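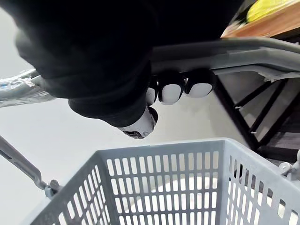

Wyn Trevor would like it known that the arm did let go in the end, and that it was the letting go everyone had been waiting for. "It just held on," Trevor told us over the phone, a few days after the Basto unit at the Salholm test store took hold of a handle and would not release it for 47 minutes. "We asked it nicely, we asked it through the tablet, and then we stood there and thought about it for a while."

The stoppage happened on 14th June, in the middle of an otherwise ordinary morning of practice. The Salholm crew has been teaching the Basto to do the small jobs that pile up in a shop over the course of a day - taking hold of handles, moving baskets, putting things back where shoppers expect to find them. It is slow and patient work, and most of it goes by without anybody outside the building hearing a word about it. This one we heard about, mostly because the people involved were kind enough to write it up and send it around, and then kind enough to answer the phone when we had more questions than the write-up could handle.

Nobody was hurt, and nothing was broken apart from the morning's schedule. According to the write-up, the hand closed on the handle as it had been told to and reported a good grip. The next instruction was to open. The controller logged that instruction as received and then did nothing with it. The operator sent it again, and again after that, 6 times in all, before calling a halt and asking everyone to step back behind the tape.

The trouble was traced later that day to the part of the software that decides whether it is safe to let something go. The Basto is not supposed to open its hand if it believes it is carrying a load in the air, for the very good reason that a dropped load can land on somebody's foot. A wrist sensor had drifted over the course of the morning, and it was telling the controller that the arm was holding up a good deal of weight. So the safety check did just what it was written to do, and kept the fingers shut.

That would have been a short delay and a funny story if the manual release had worked the first time. It didn't. The release is meant to relax the fingers even when the software is confused, and on this unit it had been left switched off in the settings after a service visit in March. Wing-sze Siu, who looks after the arms at Salholm, found the setting after a good long read through the service notes, switched it back on, and had the hand open within a minute of that.

Siu was frank about it when we spoke. "The sensor I can forgive," she said. "Sensors drift, and we should be checking them more often than we were. The release being off is the part that bothers me, and it bothers me a lot. If that had been a person's sleeve in there, I would not want to be reading notes."

We thought that was a fair way to put it, and so, to their credit, did the people at Tondell, the firm that handles servicing for the store. Tondell has agreed to add a release test to the end of every visit, with someone from the store standing by to watch it done. It has also gone back through the other units it services and says it found one more with the same setting left off, at a warehouse on Delaunay Road. That arm had not given any trouble, and it has since been put right.

At Salholm itself, a few things have changed. The wrist sensor is now zeroed every 30 minutes during practice, where before it was done once at the start of the day. The tape on the floor has been moved back a step. The operator's tablet now shows a plain message when the hand refuses to open, along with the reason, so that the person holding it doesn't have to guess. Siu has also put a printed card by the operator's station explaining how to use the manual release, in large type, and she has asked each person on the crew to try it for themselves before they take a shift.

Practice started up again the following morning with a short run of 44 grips, all of them released when asked. Trevor was at the tablet for the first batch and admits to holding his breath a little each time the fingers opened. He has been with the crew since the start and says he is as fond of the Basto as ever, though he now keeps the card where he can reach it.

Shoppers won't meet the arm for a good while yet. The crew had hoped to begin trials during opening hours this summer, and that has been put off until the new checks have been in place long enough for Siu to be comfortable with them. She hasn't named a date.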